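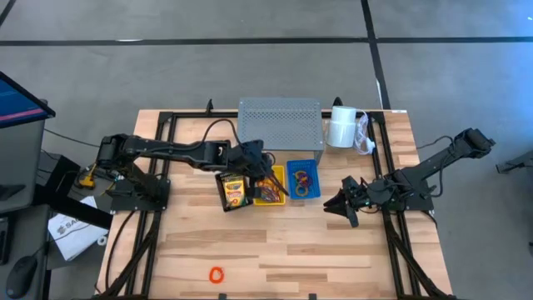
Two-arm bench cell with sorting baskets, Kilura automation workshop.

Search this site Enter keywords Go

Equipment Planning Technician (fixed term, full time)

Kilura is recruiting a technician to plan and cost the next round of equipment for its small-parts handling cells. The post sits between the workshop and purchasing. It covers specification, supplier quotations, spares forecasting and acceptance checks. It does not cover controller programming.

The first task is a replacement plan for the existing bench cells, to be drafted within the first quarter of employment. Each line in the plan needs a unit price, a lead time and an expected service life. 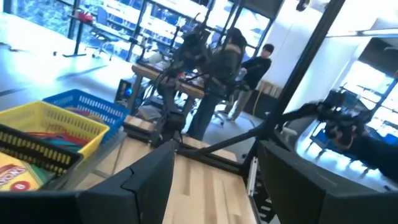

Frames and mounts are costed separately from arms at Kilura, as they are kept when an arm is retired. The successful candidate will maintain a drawing and a parts list for every cell. Black aluminium extrusion of the type running along the far edge of the tabletop, with its upright post and the small white slotted bracket near the rail end, is bought by length and cut on site. Brackets, clips and fasteners are held as stock and reordered at a fixed minimum. The stock budget for frame parts is £800 per cell.

Working with suppliers
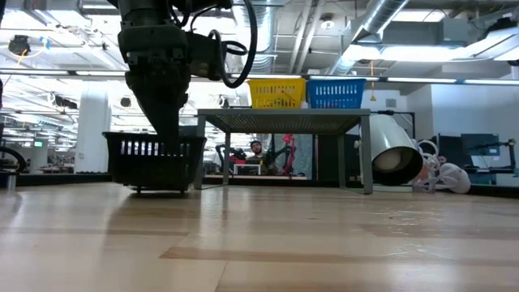
Text: Quách, Equipment Planning, Kilura

Two suppliers are under framework terms. Nustine supplies grippers and finger sets; Hotlow supplies extrusion, cable and mounting plate. Quotations above £1000 need a second price from outside the framework. Orders below £490 may be placed directly by the post holder.

Duties include:
- keeping the asset register up to date
- comparing quotations on total cost over service life
- forecasting finger, cable and servo spares
- checking delivered items against drawings
- reporting spend against budget each month

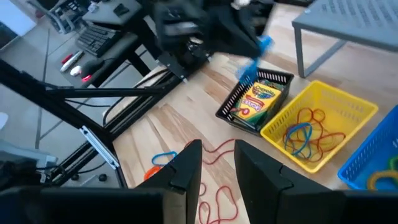 Consumables and test items have their own budget line, currently £600 a year. They are cheap singly and often left out of plans, which then overrun. Rubber bands, red cord, crayon boxes and mesh baskets in yellow, blue and black all belong on this line, and the gripper fingers that handle them go under spares. Applicants should be able to explain how they would set a reorder level for both.

Essential: experience of purchasing or stores work in a technical setting; ability to read mechanical drawings; confident use of spreadsheets.

Desirable: knowledge of servo-driven arms; experience of writing acceptance tests.

Send a CV and a covering letter of no more than two pages to the Kilura recruitment office, quoting "Equipment Planning". Closing date: Monday, October 26, 2026. Interviews are held on site and include a short costing exercise.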